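Fewer bowls, used more often: Juwita Lau on the kitchen cupboard

Juwita Lau runs the Wednesday kitchen at the Trollholm day centre, where lunch is cooked for 48 people. In February she went through every cupboard in the place.

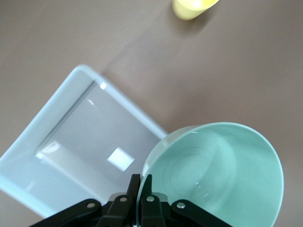
What stayed and what went

"We had 126 plastic tubs and not many lids," Lau says. "I put the lot on the tables and matched them up. It took two afternoons."

Anything that had gone sticky or cracked was thrown out. She kept the plain bowls, such as the mint-green one, and the see-through tubs with rounded corners. "A see-through tub gets used up. If people have to open it to find out, it goes to the back of the fridge and stays there."

Bowls are for mixing and serving, tubs are for leftovers, and the two no longer share a shelf. Martti Valtonen, who washes up, asked for that. He was tired of lifting a stack of tubs to get at one bowl.

Lau buys very little new. The last order, from a catering shop in Prastatham, was for lids only. "I'd like deeper bowls for the salad – that's next year's money."

Labels

Every tub gets a strip of masking tape with the day and the contents. Lau writes on the side, never the lid. "Lids move about," she says.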